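When the Grip Lets Go Without a Sound

Jamila Sivakumar begins our conversation with a pinch. She puts her thumb and first finger close together and asks me how hard I would press to lift a magazine. I do not know the answer. "You see, you never had to know it," she says. "But I must know it, and the tool must write it down correctly."

She is responsible for hand-held grippers at Drekton, in the Caltden building. People hold these tools in the hand and do ordinary tasks with them, and the movement of the fingers is recorded so that a robot can learn from it later. In June her group found that a part of the recordings was wrong. The fault was in the finger width, the one value which everybody trusted.

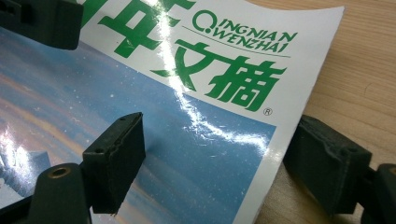 The gripper over a copy of Qingnian Wenzhai. Glossy covers are part of the handling tasks.

"The tool did not stop, and there was no alarm," Sivakumar explains. "A small screw in the finger linkage became loose. The fingers closed on the object, but the sensor was still telling us that they were open by 4 millimeters more." A person holding the tool feels nothing strange, she says, and simply presses a little more. The robot has no such feeling. It believes the number.

The first sign came during a test. A robot trained on the new recordings went down to a thick magazine, closed its fingers too far and bent the cover badly. On the next attempt it pushed the magazine off the table. Sivakumar was standing close to it, closer than she should have been, and she pressed the stop button herself. Nobody was hurt. She still wrote it in the safety book as an incident, and she insists on this word.

At first the group blamed the paper. Shiny covers slip, and they also reflect the light, which makes life difficult for the camera. For several days they changed lamps and moved tables. "We were so sure," she says. "I wrote a long message about reflections. It was a good message, only about the wrong problem." 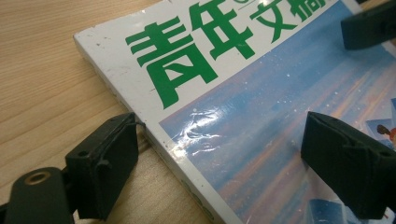
Prasanna Kanagaratnam sees those days differently. In his opinion the lamps were a fair thing to check first, but the width values should have been compared with a steel gauge on the same morning, and he told the group so at the time. He adds that a check before every session takes 3 minutes, and that he has never met a person too busy for this.

Sivakumar does not argue with him. When the gauge was finally used, the difference was clear at once. The group then went back through 3000 recordings and marked 44 of them as not safe for training. The others were kept, although she admits that some discussions were long. A recording with a small error can look perfect on the screen — the magazine goes up, the magazine comes down, everything seems normal.

The repair itself was cheap. The screws now get a drop of thread glue, and a line of paint is drawn across each head, so that any turning can be noticed by eye. The gauge hangs on a cord next to the table. The recording program, which they call Flerko, asks for the gauge value before it will start.
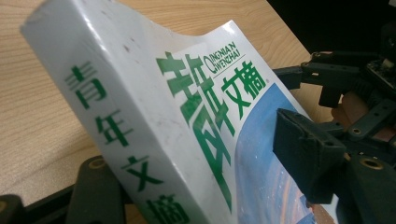 "I was against this last point," Sivakumar says. "I thought that people would type the same number every day without measuring." For that reason the program now reads the sensor by itself while the fingers are closed on the gauge, and it refuses to continue if the two values do not agree.

The rule for the robot side was changed also. After any new training, the first runs are made at low speed and with limited finger force, and all persons stay behind the yellow line on the floor. The stop button was moved there too. Before, it was mounted on the table, within reach of the arm, and she is still a little annoyed that she did not see this earlier.

I ask if she trusts the tools again. She thinks for a moment and picks up the gauge. "I trust them since this morning," she says. "Tomorrow I will measure again."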